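Niveck Publishes Open Good-Practice Guide for Recording Hand-Held Gripper Work

Version one is free to read and use, and covers setup, tool checks, operator comfort and record keeping

LONCOMBE, January. Niveck today released its first good-practice guide for teams that record people doing everyday tasks with hand-held grippers. The guide runs to 23 rules in plain language, and we are thrilled to finally have it out in the world. It was written with the test lab at Molport and reviewed by the safety group at Verbeke, and all three organizations have agreed to follow it in their own rooms starting this month.

Recordings of this kind are used to teach robot arms how to pick up, turn and place ordinary things. More and more labs are making them, and until now each one has worked to its own house rules. One team logs every dropped object, the next deletes the take. One team checks its finger pads every morning, another waits until something slips. When those recordings are pooled, the differences come along with them, and they can be very hard to track down afterward.

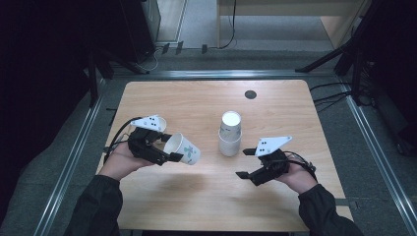

The guide starts with the room. Cables from each tool should leave from the back and have enough slack for the operator to reach every part of the table without a tug. Cables on the floor are to be routed away from where the operator stands. Tripod legs stay outside the work area, and their position is marked so that a bumped stand can be put back where it was. Tracking markers are wiped clean at the start of each shift and replaced if they are bent or scratched.

A second section deals with the tools themselves, and it is the part that changed most during drafting! Early versions asked only for a weekly check. After a trial of 400 recorded sessions at Molport, the group moved to a check before every session: pads, screws, finger travel and camera view, in that order, signed off on a single sheet. Worn padding may be used if it still lies flat on the finger, but the wear has to be written down. A pad that lifts at a corner comes off.

Thin-walled and light objects get a section of their own. Paper cups are a favorite in training sets, and for good reason, as they are cheap and they show right away when someone is squeezing too hard. The guide asks operators to close the fingers slowly and to set aside any cup that has been creased. It also asks for printed objects to be turned between takes, so that a pattern or logo does not always face the same camera.

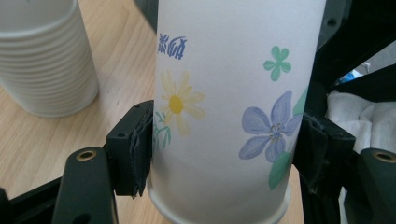

A printed paper cup held upside down between the padded fingers of a hand-held gripper.

People come before data throughout the document. Operators may stop a take at any time and do not have to give a reason. No one works with two grippers for more than 18 minutes without a break, and the break is spent away from the table. Sleeves should fit closely at the wrist. New operators practice without recording until they say they are ready, and their first takes are stored under a separate label.

Failed takes are kept. This was the most argued-over rule in the whole guide, and we are delighted with where it landed. A stack that falls or a cup that slips is marked as a miss and saved with everything else, with a one-line note from the operator. Of the 953 comments received on the public draft, more were about this rule than any other, and a good share of them came from operators asking for the note field to be longer. It is now twice the length.

The full guide, the check sheet and a blank session log can be downloaded from the Niveck website at no cost. Labs may adapt them for their own use as long as changes are marked. Comments on version one can be sent through the form on the same page, and an open call for anyone with questions will be held on Thursday at 10 a.m.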